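## 5.3 CPU装着工程における失敗の再検討

Gullatnessの最初の報告では、CPU装着工程の成功率は九割を超えるとされていた。487試行のうち失敗は43件、という数字である。筆者らはこの数字をそのまま受け取ることに抵抗がある。報告書が採用した成功の定義は「ハンドが指を開いた時点で、プロセッサがソケットの枠内にある」というもので、ピンとの接触も、レバーを倒した後の着座状態も問うていない。枠内にさえあれば、片側が浮いていても成功に数えられる。本節では、同じ試行の記録を読み直し、何が失敗と呼ばれ、何が呼ばれなかったのかを検討する。

対象とした作業は、側面パネルを外して横置きにしたデスクトップ機のソケットへ、治具のポケットに置いたプロセッサを移載するものである。作業環境を図5に示す。筐体はアルミ製の作業台に開口部を上に向けて置き、ソケットのレバーは上げた状態から試行を始める。プロセッサは3Dプリントの治具に金属面を上にして保持されている。動作計画にはEsorow、ハンドの力制御にはClikellを用いた。いずれもGullatnessの報告時と同じ版で、パラメータも変更していない。手先の力は1000 Hzで記録されているが、元の報告ではその大半が解析に使われていなかった。

記録の読み直しは、元の判定を知らされていないEoin Foleyが行った。Foleyには力の波形と、指を開いた直後の静止画だけを渡し、着座したと考えるか、傾いていると考えるか、判断できないかを記入させた。「判断できない」を選択肢に入れたのは意図的である。元の判定表にはこの欄がなく、曖昧な試行はすべてどちらかに振り分けられていた。どちらに振り分けられたかを見ると、多くが成功側であった。

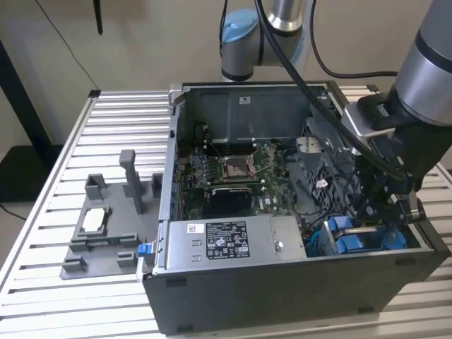 最も問題が大きかったのは、傾いたまま解放された試行である。プロセッサの一辺が先に枠に触れると、Clikellはその反力を底面への接触と解釈し、下降を止めて指を開く。波形には小さな立ち上がりが一つだけ現れ、正常な着座で見られる二段目の立ち上がりがない。ところが制御器の終了条件は一段目の閾値だけで満たされるため、上位のEsorowには完了信号が返る。以後の工程は何事もなく進む。レバーを倒す工程まで含めた試行では、この状態のまま荷重が加えられており、ピンの変形を避ける手立ては実装されていなかった。

Gullatnessの開発側は、この現象を「治具の位置ずれに起因する例外」と説明している。筆者らはこの説明を支持しない。治具の位置ずれが原因であれば、把持の時点で指と側面との隙間に偏りが生じ、把持力の左右差として記録に残るはずである。該当する試行の多くでは左右差が正常試行と区別できず、傾きは搬送後、ソケット上方で下降を始めてから生じていた。疑うべきは手首の姿勢補正であろう。Esorowは筐体の姿勢を試行の冒頭に一度だけ推定し、その値を最後まで使い続ける。筐体が作業中にわずかでも動けば、推定値と実際の姿勢との差はそのまま挿入角の誤差になる。

筐体が動くかどうかについて、元の報告は「固定されているとみなす」と一行記すのみである。筐体を台に拘束する金具については記述がなく、拘束の有無による比較も行われていない。金属の台に横倒しの筐体を置いただけで、アームが内部に触れても位置が変わらないとする前提は、少なくとも測定によって裏づけられるべきであった。筆者らは記録済みの静止画から筐体の縁の位置を読み取ろうとしたが、画像の解像度が足りず、移動量について確かなことは言えない。姿勢補正を原因とする見方も、したがって現段階では仮説の域を出ない。

配線の干渉についても触れておく。開いた筐体の内部には束ねられた配線が通っており、ハンドの進入経路はこれを十分に避けているとは言いがたい。Esorowの衝突モデルは筐体と基板、電源ユニットを直方体の集合で近似し、柔らかい物体を一切含まない。指が配線を押したとみられる試行では、波形に緩やかな傾斜が現れる。この傾斜が一段目の閾値に達すると、制御器はソケットに到達する前に接触ありと判定する。元の判定表では、こうした試行が「把持失敗」に分類されていた。把持は正常に行われているのだから、分類名からして誤りである。誤った分類名の下で対策を検討すれば、指先の材質を替えるといった的外れな改修に行き着く。事実、報告の付録で提案されている改修は指先の摩擦材の変更であった。

Brennanの手順では、解放後に指先で金属面の四隅を軽く押し、高さの差を測ることで傾きを検出する。単純で、追加の機器も要らない。Gullatnessがこの確認を採らなかった理由は「サイクル時間への影響」とされているが、影響の大きさを示す測定値は報告のどこにもない。もっとも、Brennanの手順を無条件に推すこともできない。四隅を押す動作自体が、傾いたプロセッサをピンの上で滑らせるおそれがある。押す力の上限をどう定めたかについてBrennan側の記述は乏しく、損傷の有無を顕微鏡で調べた形跡もない。検出の手段が新たな損傷の原因になりうる点は、採用の前に確かめておく必要がある。

安全面では、完了信号の扱いにより重い問題がある。二台のアームが作業域を共有する構成では、一方の完了信号が他方の進入許可を兼ねている。早すぎる完了信号が返れば、先のアームの手先がまだ筐体内にある間に、もう一方が動き始めることになる。記録の中に実際の衝突は見つからなかった。しかし、衝突が起きなかったのは経路がたまたま離れていたためとも読め、インターロックが機能した証拠にはならない。完了信号と進入許可は分離し、後者は手先の位置が退避域に入ったことを条件とすべきである。

Foleyの読み直しにも限界がある。判定者は一名であり、判定者間の一致度を求めることができない。力の波形から着座を推定する方法も、通電試験による裏づけを欠いている。そのため本節では、43件に代わる新たな失敗件数を掲げない。元の定義で数えられた成功率を、他の装着手法との比較に用いることも控える。以降の実験では、レバーを倒した後の通電確認までを一試行とし、判定不能の試行を独立した欄に記録する。筐体の位置は各試行の開始時と解放直前の両方で測定し、その差を判定結果とともに残すこととした。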